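Home | Archive | Odds and Ends | Contact

The warranty that wasn't

01/09/2021 by Panya Chuensuk

I have never bought an extended warranty and felt good about it afterwards. I've now bought two, so I can't claim to be a quick learner.

The latest came with a desktop computer from Huvby, the big shop on the ring road at Trullham. The machine cost £400. The cover cost £40, and for that I was promised "complete peace of mind" for an extra year. I should have asked what was wrong with the ordinary sort. The young man at the till said most people take it. I'd like to see the figures for that, but he had my card by then.

In December it stopped turning on. I rang the number and was passed to a firm called Akpan, who handle the claims, and who asked me whether the fault was "sudden". I said it had been working and then it wasn't. This was apparently a matter of opinion. A form arrived. Then another form, very like the first, with a box for the serial number of the part that had failed, as if I kept a list.

My brother-in-law Christos reckons this is all done on purpose, to wear you down. I'm not sure it's that clever. I think they simply sell the thing in one building and deal with it in another, and the two have never met.

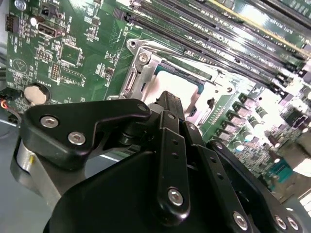
The motherboard, with the processor socket in the middle. £200 to replace, or so I was quoted.

Akpan's answer, when it finally came, was that boards are covered but "wear" is not, and that mine had wear. It sits on a desk. I use it for letters and the crossword. What it could have been wearing against I can't imagine, and the letter didn't say.

I did get somewhere in the end, and it had nothing to do with the policy. Loubna Abdel Hamid, who used to work on a consumer advice desk, told me to forget Akpan and write to the shop, as it was the shop I'd bought from. One page, the receipt, a polite request for a repair. Huvby agreed inside a fortnight. They did not offer me the £40 back, and I have written to them again about that.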